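Akance Arm Cell — Set-up and Recovery Guide
Section 7: Recovering from a gripper fault

Applies to Akance controller software 4000 and later. Revised Mar 12, 2025 by Mitra Moradi.

7.1 When to use this section

Use these steps if the arm stops by itself and the operator panel shows fault 427 (finger position mismatch). The controller has asked the fingers to go to one width and the encoder has reported another. The arm holds its pose and the brakes come on. Any program that was running is paused, not cancelled.

If the panel shows fault 3512, do not use this section. Go to Section 9, Joint torque limits.

CAUTION: The fingers may still be under power after the arm has stopped. Keep your hands clear until step 3 is done.

7.2 Clearing the fault

1. Press the stop button on the operator panel. Do not rely on the fault stop alone.
2. If the fingers are gripping something, support it from below with the handling tray. The grip may let go when power is removed.
3. Turn the gripper supply switch to OFF and hang your tag on it. Wait for the gripper light on the panel to go out. It can take up to 19 seconds.
4. Check both fingers for bent links, loose screws and grit in the joints. Do not force a finger that won't move by hand. Tag the gripper out of service and call Conddale.
5. Check the gripper cable where it leaves the wrist. A pinched cable is the usual cause of this fault on older Marinho mounts.
6. Take your tag off and turn the supply back ON.
7. On the panel, choose Gripper, then Home. The fingers will close fully and then open.
8. When the panel reads READY, choose Clear Fault.

Note: If fault 427 comes back during homing, stop there. Repeated homing against a jammed finger will strip the drive.

7.3 Rehearsing in simulation

Before you resume a paused program, run it once in the Furncombe simulator. A program that was interrupted partway through a pick may restart with the wrong idea of what the gripper is holding — this was the cause of the dropped-load incident written up by Els Verschueren last July.

1. Load the cell model and the paused program.
2. Set the gripper state to Open, Empty.
3. Step through to the first approach point and check the clearance under the fingertips.
4. Run the rest at reduced speed. 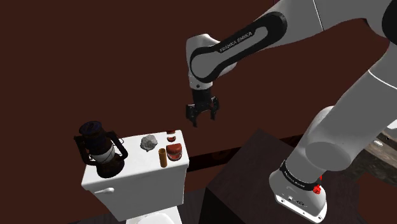

Can I clear fault 427 from the remote console?

Only the operator panel can clear it. The remote console shows the fault and keeps the log, but someone has to be at the cell to check the fingers first.

7.4 Reporting

Enter every gripper fault in the cell log, including ones that cleared the first time. Record the program name, the step number and whether a part was held. Send a copy to Clementina Pinheiro if the same cell faults twice in one shift.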